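December
By a member of the Indville shared workshop

Simulate first, and cut the metal later

In our workshop in Indville we are building a small two-arm robot, which we named Fistton. I want to defend an opinion that is not popular at our tables: a home builder should spend the first months in simulation, before buying even one motor.

My friends say this is not real building. I understand them. I also like the smell of cut aluminum. But on my former project, Gukent, I bought parts in the first week, and I had to throw away 16 brackets. It was an expensive school for me. 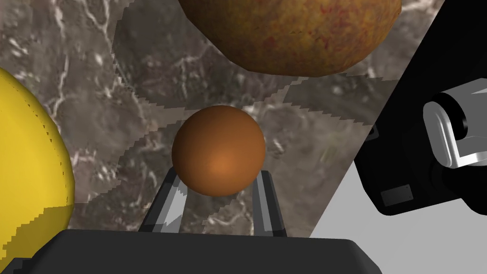 The small orange-brown ball between the two fingers, in simulation.

In the simulator I can change the length of a finger in 20 seconds and try again. The shadows have ugly steps and the fruit shows its flat polygons, and I do not care. What I need to know is the angle of the fingers and the space left for the other arm.

Of course the simulator forgives too much – friction above all. I don't trust it for the final grip, and nobody should. When the printed fingers come, I expect to correct many things by hand. But I would like to correct a design which I already know well.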